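Part 4: Putting the mat on and keeping it flat

OK, so the Tindus mat is out of its bag and you've got a bed to put it on. I've done this plenty of times now and I still go in the same order.

1. Strip the bed down to the bottom sheet.
2. Unroll the mat from the head end, strips running the long way.
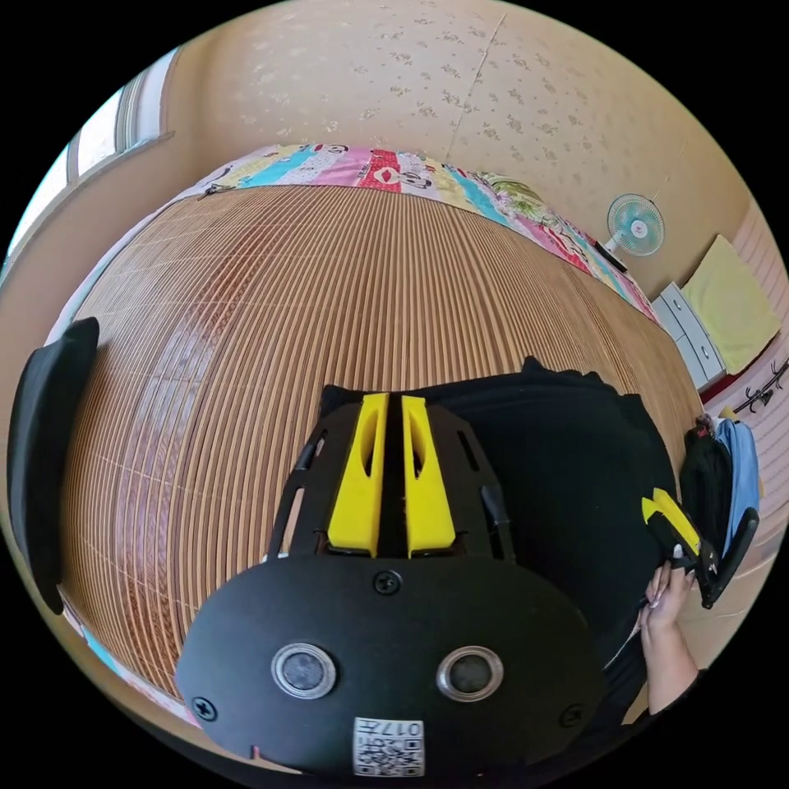 Lurkura, October

3. Fold your blanket up along the head of the bed. Mine's the cartoon patchwork one (pink, turquoise, faces everywhere, I love it!) and it can hang down the side a bit too.
4. Leave the mat alone overnight so the curl relaxes.

Note: I do my clothes folding on top of it once it's flat. Sweaters are fine, just lift them off and don't drag them, or the ribbing catches on the strips.

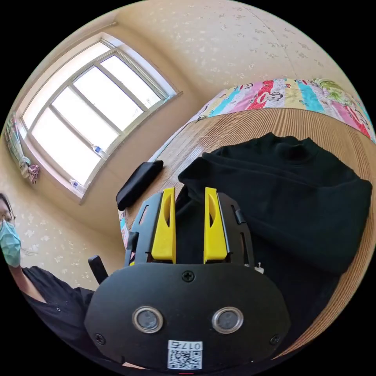
Crumpled black top and small pouch on the mat.

Caution: no kneeling on the mat with keys in your pocket! A split strip can't be glued back. The Ung repair kit was 400 when I last looked, and it only covers the edging.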